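# Bright light therapy as an add-on in nonseasonal depression

Speaker notes, Ximena Lucero. Slot is 15 minutes plus questions. 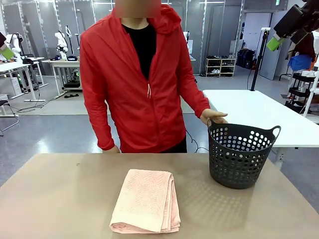 ## Slide 1: Scope

- Adults with nonseasonal major depression, already on a stable antidepressant dose. Seasonal cases were excluded at screening.
- Light is given in addition to medication. Say this early; last time the first question was about stopping drugs.
- Co-authors: Ashraful Jayasinghe (statistics), Areti Manolakis (sleep data).

## Slide 2: Proposed mechanism

- Morning light moves the circadian phase earlier. Signal runs from the retina to the suprachiasmatic nucleus.
- A second route, through serotonin turnover, is plausible but we did not measure it.
- Do not spend more than a minute. Thodoris Xenos covers the biology in the next talk.

## Slide 3: Design

- 106 people screened at the Womildale clinic, 76 randomized.
- Active arm: white light box, used at home within an hour of waking.
- Control arm: dim red light, same box shape, same schedule, same instructions.
- Raters were blind to arm. Participants could not be fully blind. We asked what they expected before the first session, and the answers are in the backup slides.
- Light level at the eye was checked at the set-up visit. The 2,000 lux reading on the slide comes from the farthest seating position, not the recommended one. Point to the footnote.

## Slide 4: Outcome

- Primary measure is change in clinician-rated depression score at the final visit.
- The difference favored the active arm. The interval is wide – read it from the slide, do not round it.
- Sleep onset moved earlier in the active arm. Diary data only, with gaps on weekends.

## Slide 5: Tolerability

- Headache and eye strain, mostly in the first week.
- One person in the active arm had symptoms of hypomania and stopped. Bipolar history should be asked about before starting.
- Retinal disease and photosensitizing drugs were exclusions.

## Slide 6: Limits

- Single site, no follow-up after the boxes were returned.
- Adherence was self-reported. The logger pilot at Castow is meant to fix this – Eirini Karamanlidis has the protocol if anyone asks.

Backup slides: expectancy scores, missing data table, dose by arm.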